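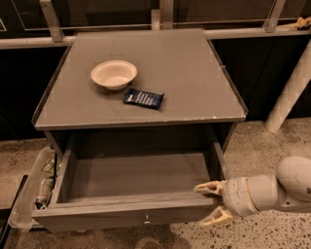 I've spent a good part of this year moving a robot's arms with my own, and I've come round to an opinion that gets me funny looks at Wenden, where I work three days a week. I think we should stop hiding the bad goes.

Some background, quickly. My job title says operator. I stand in a room with a pair of handles, I watch what the robot sees, and when I move my hands it moves its grippers. Open a drawer, put a packet in it, shut the drawer. Then somebody resets the lot and I do it again. The recordings go off to be learned from, and some weeks later a robot has a try at it with no one on the handles. Before this I did stock control for a kitchen firm in Hosthorpe, so I knew a fair bit about drawers already (more than was useful at parties, anyway).

When I started, the rule was simple: clean ones in, messy ones out. If you fumbled the knob, you pressed the pedal and the recording went in the bin. By August our little group had kept 3,085 drawer recordings and they were lovely. You could have set them to music! Arm comes in, finger behind the drawer front, smooth pull, done. I was proud of mine.

And then the thing was let loose on its own and it was hopeless the moment anything went a bit wrong. If the finger landed a touch too far along the edge, it just carried on with the pull, holding nothing at all, and went off looking for the packet as though the drawer had opened. Of course it did. Not one of us had ever shown it what you do when you miss. We'd thrown every single example away.

I don't think this is a technical point, or not only. Think about how you learned to park, or how to get a lid off a jar. Whoever taught you didn't perform one flawless turn into the space and then hand you the keys. They let you see them get the angle wrong, mutter, pull out and go again. The muttering was half the lesson. My dad reversed into the same gatepost twice and I have never forgotten how he got off it.

The argument I hear against this is that if you feed a robot your mistakes it will learn to make them. Fair enough, and I've seen a bit of it. One batch came back with a robot that hesitated in front of every knob, a little dip of the wrist before it touched anything, and I'm sorry to say that dip was me. I do it when I'm tired. So no, I'm not asking for every sloppy go to be poured in. What I'd keep is the whole of the go where you slip and then sort it out, and if somebody can mark where the slip ends and the sorting out begins, so much the better. We tried it over the autumn with 524 of them. Small beer beside the rest, but the robot began to back off and have a second try, which I'd never once seen it do before, and I made an embarrassing noise in front of a visitor from Broneck.

The other argument is about targets, and that one makes me cross. We're measured on how many good ones we turn in. Mine was 900 for the month. If a fumbled go counts as nothing, then I'll rush to the next one, or I'll fiddle things so that fumbling is unlikely: drawer left slightly open to begin with, packet placed just so, always the same corner. Everybody does this a bit. It makes the numbers look grand and it teaches the robot that the world is tidied up for it before it arrives. Anyone who has been in a real kitchen knows how long that would last.

I'd also say a word for doing it by hand, for those who can. At Van Dijk they let people take hold of the arm itself and push it through the job, and I had a go on a visit last spring. It's slower and your shoulders know about it afterwards. But you feel the drawer stick! On my handles I get nothing back, so I pull as hard as I think looks right, and I only find out I've pulled too hard when the whole cabinet shifts. I'd happily swap a third of my recordings for a smaller pile made that way, with the sticking and the shoving left in.

My manager says I should write this up properly with a graph. I can't do graphs. What I can do is leave the pedal alone when I miss the knob, and finish the job, and put it in the pile with the others. I've been doing that for a few weeks now and so far it's still counted against me, so if anyone who sets the targets is reading, I'd like a chat.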